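4. Controller and save setup

Plug the Denumine pad in BEFORE starting Rilotwood. If you start the game first it falls back to keyboard and you have to quit out.

1. Main menu – Options – Input. Pick Denumine from the list.
2. Set stick dead zone to 30. Lower than that and the character drifts on the ladder levels.
3. Field of view: 90. Higher is fine on a wide monitor, slower on laptops. 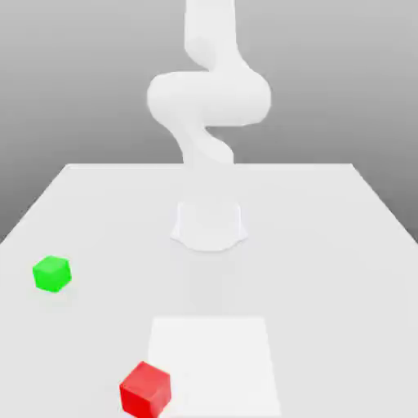 Fig. 4 – White arm on gray tabletop.

4. Turn autosave on. Off by defualt, no idea why.
5. Saves go in the Kanaan folder. Max 200 slots, then the oldest one gets overwritten.

CAUTION: don't rename the Kanaan folder. Game makes a new empty one and your old saves wont show up in the list.

Note – coming from the October build? Old saves load but key bindings don't carry over. Redo steps 1 and 2.

6. Back out to the main menu so the settings get written. Alt-F4 loses them.
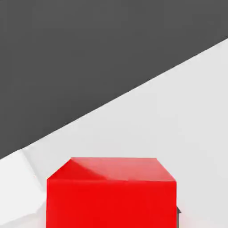 5. Sound and subtitles

Subtitles: Options – Text. Medium works for most TVs.

Section last edited 14 Mar 2021, M. McKinnon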